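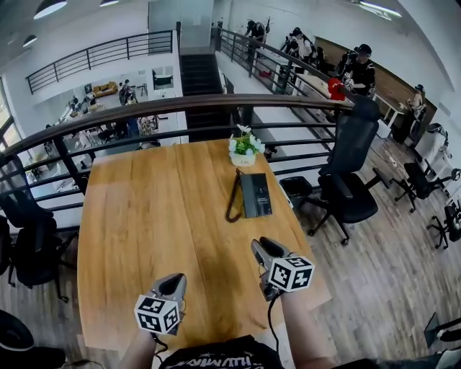
Do hand-held gripper recordings teach a robot anything about new rooms?
Final project report
Nantana Rattanakul and Sombat Wongsuwan
Supervisor: Waraporn Intarasuk
Submitted 26th April

Summary

The Flirndale project, on which our work builds, says that a person with a pair of hand-held grippers can record training material in any ordinary room, and that a robot arm trained on it will cope with rooms it has never been in. We tested the second half of that claim. We recorded 3104 short demonstrations in shared working areas at Stultstead, threw out the ones that could not be used, trained a policy on what was left and ran it on the Shakya two-arm bench in the teaching lab. The policy did fairly well at the tasks we had recorded most. It did badly on a table it had not met, and we do not think our results support the stronger wording in the Flirndale handbook.

1. Why we chose this

Most of the reports we read before starting were written by groups who had built their own grippers and wanted them to look good. That is fair enough, but it means the dull parts are often missing. Few of them say how many recordings were thrown away or who decided. Several show a success rate from one table, under one set of lamps, and then talk about homes and offices in general. We wanted to see what a small team with no stake in the hardware would get.

2. Method

Each operator holds one gripper in each hand. Each gripper has a printed marker cube on it, which lets the Jurnetti software work out where the two hands are in relation to one another. The operator carries out a small task at a table, such as moving an object, turning it, or passing it from one gripper to the other. Opening and closing of the jaws is logged along with the video.

There were four operators: the two of us, Nuanchan Jaidee and Orathai Siriwan. Nuanchan had used the grippers in an earlier module and the rest of us had not. We agreed a written task sheet before starting and then broke it in the first week, as it asked for a fixed starting pose that was tiring to hold and that Orathai, who is a good deal shorter than Sombat, could not reach without leaning on the table. We replaced it with a loose rule: both grippers resting on the near part of the table, jaws open, wait for the beep.

We worked in open areas and did not clear them first. People carried on with their jobs nearby, and whatever was already on a table, a telephone or a pot plant for instance, was left there unless the task sheet called for it to be moved. Flirndale recommends this and calls it "natural variety". We have doubts about the term. A room that is busy in the same way every day gives you the same variety over and over, and a policy can learn the room as easily as it can learn the task. 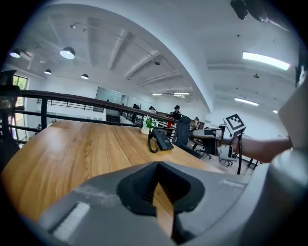 Tracking was the weak point throughout. The marker cubes have to be in view of a camera for the relative pose to be worked out, and when the hands cross, or one wrist turns away, a cube is hidden. Jurnetti fills short gaps by guessing from the movement before and after. The filled stretches look smooth on the plot, which at first we took as a good sign. Sombat then compared some of them with the video by hand and found the plotted gripper passing through the table top. After that we set the software to flag every gap and fill none.

3. What was kept

Of the 3104 demonstrations, 2171 went into training. Lost tracking accounted for 498 of those we dropped. The others went for a mixture of reasons: the wrong task was done, the object was dropped and picked up again, the file was damaged, or the operator stopped partway to answer somebody.

We are uneasy about the dropped-object recordings. Flirndale says to remove them as failures. But picking a thing up again after a slip is just what we would like a robot to be able to do, and by cutting these out we may have trained a policy that has only ever been shown things going well. On the bench this is how it behaved. When a grasp slipped, the arm went on to the next part of the movement with nothing in its jaws.

There was also a matter of judgement. Two of us sorted the recordings separately at the start, and we did not agree on what counted as "hesitant". Nantana was stricter. We dropped the category in the end and kept the hesitant ones, which makes our numbers hard to compare with other groups who may have quietly removed them.

4. Results on the bench

On the lab table, with objects from the recordings, single-hand moves were mostly completed. Passing an object between grippers worked less often, and the usual fault was that the receiving jaw closed too soon. We put this down to timing. A person feels the object arrive, and that feeling is recorded nowhere in our data.

We then moved the same objects to a second table of a different height and colour. Single-hand moves became unreliable and passing failed in nearly every run. We tried changing the lights back and forth and saw little effect, so we suspect height more than colour, but we ran out of booked time before we could test the 2 apart. Anybody quoting our second-table result should say that it comes from one afternoon.

5. Objections we expect

Our supervisor pointed out that our training set is small and comes from a single building, and that the handbook never promised much for a set like that. We accept the first part. On the second, the handbook says "any room" on its opening page and gives no lower limit for how much is needed. If there is one, it should be printed.

It may also be said that inexperienced operators spoiled the data. We checked, and Nuanchan's recordings were kept at a higher rate than ours. We did not train on hers alone, and we should have.

6. Further work

The bench is booked again in May. We plan to put the dropped-object recordings back in, train a second time and repeat the slip test. We would also like to raise and lower the lab table in steps with everything else left as it is. The flagged gap list and both versions of the task sheet are in the shared project folder, including the first version that we gave up on.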